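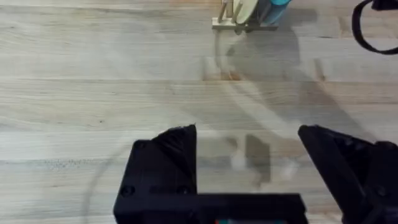
Pale wood grain, with a few darker knots.

How to keep a worry window (and get your evenings back)

2024-09-28 | by Tuva Ljungberg

Filed under: Anxiety, Everyday Coping, Recovery Skills

If your brain likes to hold its biggest meetings at bedtime, I have a favourite trick for you! It's called a worry window: a set bit of the day when worrying is allowed, so that the rest of the day has somewhere to send it. I learned it in January from Siv Aasen, who ran my group at the Najafi day program, and I was deeply unconvinced for the first week. I'm a complete convert now.

What you need

A notebook, a pen and a timer. Your phone will do for the timer, but put it on silent and face down once it's going (mine loves to interrupt).

Step 1: Pick your time

Choose 15 minutes, late afternoon or early evening. Leave a good gap before bed. I do mine at 5:30, before I start dinner, and I sit in the same chair every time. Don't use your bed or the spot where you normally relax.

Step 2: Park worries as they turn up

When a worry barges in at 10 in the morning, write down a few words. "Rent email." "Mum's scan." "What I said to Randi." Then tell yourself it's booked in for 5:30 and go back to whatever you were doing. It will probably come back. Park it again, you don't need to write it twice. On my first day I parked the same one 6 times before lunch and felt ridiculous, and Siv said that was completely normal.

Step 3: Open the window

Start the timer and read your list. Some items will have gone flat, and crossing those out is wonderful! For the ones that still bite, ask whether there's something you can do about it. If there is, write the smallest first action and when you'll do it. If there isn't, write the worry out in full sentences and let it be unpleasant for a bit.

Step 4: Close it properly

When the timer goes, stop, even mid-worry. Shut the notebook and get up. I put the kettle on, and my friend Ylva walks her dog to the end of the street and back. Anything unfinished goes on tomorrow's list.

If it isn't working

Give it a couple of weeks before you judge it. If 15 minutes feels like far too much, try 10. If you miss a day, just pick it up at the next one, no catching up required.

If worries start to include hurting yourself, don't park those. Ring your doctor, a crisis line or someone you trust straight away, whatever the hour.

I've filled 85 pages of my notebook so far, and lately plenty of them have only one line on them.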